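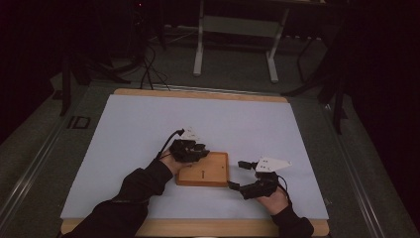

Pre-Show Safety Walk: Reception Sound and Lighting
Venue: Skellenport Boathouse, main hall and deck
Event: Tomić wedding reception
Walked by: Davina Guthrie (sound), Kidus Degefa (lights)
Load-in 1:30 pm, doors 5:00 pm

I love this hall! High beams, a proper sprung floor, and the staff let us in early. Comments are under each line so the late crew can catch up quickly.

POWER

1. House circuits identified and labeled: OK
Stage left and stage right are on separate breakers. Jasmina Mujić from the venue walked us through the panel and left us a key.

2. Lights and sound on separate circuits: OK
The dimmers got stage right all to themselves. Zero hum in the mains, which made my afternoon.

3. Outdoor outlets GFCI protected and tested: FIXED
The outlet by the deck rail would not reset. Jasmina had it swapped before 3 pm (thank you!!). Tested again with the button and with our plug tester, both good.

4. Extension cords free of cuts and loose plugs: FIXED
Pulled one 40-foot cord with a nick near the plug. It's tagged and in the red bin. Please don't "rescue" it.

CABLES AND WALKWAYS

5. Cable runs kept off guest paths: OK
Everything goes around the back wall behind the head table. It's longer but so much cleaner.

6. Ramps or tape where a path must be crossed: OK
Rubber ramp at the kitchen door. The servers tried it with full trays and a cart and had no trouble.

7. Exits clear, exit signs visible with house lights down: FIXED
Our left uplight was washing out the sign over the deck door. Kidus moved it one window over and the color on the wall looks even better there.

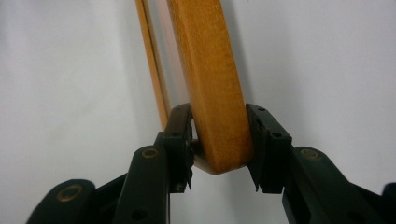

STANDS AND OVERHEAD GEAR

8. Speaker stands level, legs fully open, pins in: OK
Both on flat floor. Sandbags on all legs, including the back ones, as there will be kids running through here by dessert.

9. Safety cables on every overhead fixture: OK
Kidus checked each one by hand from the ladder, with me footing it.

10. Truss weight within venue limit: OK
House limit is 1110 pounds across the span. We're hanging 249. Plenty of room, and no, that is not an invitation to add the second mirror ball.

11. Moving heads aimed above eye level at rest: OK
Ran the full first dance cue twice. Gorgeous. The slow amber sweep over the beams is going to get a gasp.

EFFECTS

12. Haze cleared with venue and alarm panel: OPEN
Kastriot Babić has to sign off on this one for the venue. He gets in at 4 pm. Hazer stays unplugged until he does.

13. Cold spark machines: N/A
Couple decided against them.

14. Strobe notice posted at the door: OK
Strobe is in one song only, late in the set. Dima Abu Hammour will also announce it from the booth.

SOUND LEVELS AND PEOPLE

15. Level check at the nearest guest table: FIXED
Table 3 was getting too much of the right speaker. Turned the box in a little and now you can chat there without shouting. Grandparents are at that table, so please leave it alone!

16. First aid kit and extinguisher located by all crew: OK
Both are in the hallway by the coat check. Everyone on our side has put a hand on them.

17. Earplugs stocked at the booth: OK
Full jar, help yourselves.

Still to do before doors: item 12, then a second look at the kitchen ramp once the cake has gone through. Dima has the clipboard from 4:30 pm.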